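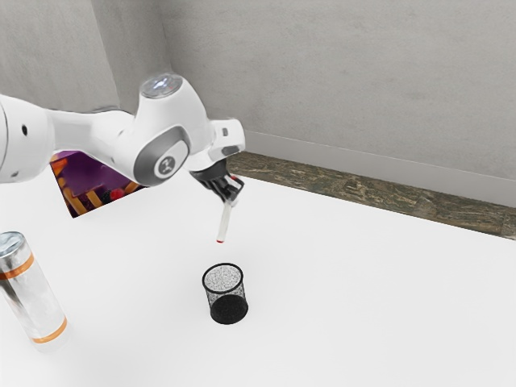 nuttall_a: The Orell planner is dropping episodes in sim, always at the insert stage. With the white tube held over the black mesh cup, it plans a straight drop and ignores the tilt of the tube in the fingers. 7 of 1,516 runs never return a path at all.

jgoodall: Mesh walls. Swap the collision shape for a plain cylinder.

mmellor: Disagree. A solid cylinder closes the top -- then nothing goes in. Use convex pieces.

nuttall_a: Already convex pieces, from Varnham's exporter.

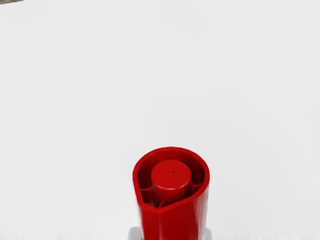 jgoodall: What's your planner timeout set to?

nuttall_a: 3 seconds, same for every stage.

mmellor: Too short for the insert. I'd still look at the grasp pose first.

jgoodall: I wouldn't. Raise the timeout, rerun 1,000 with the same seeds, then argue about the grasp.

nuttall_a: Running it tonight, will post the log.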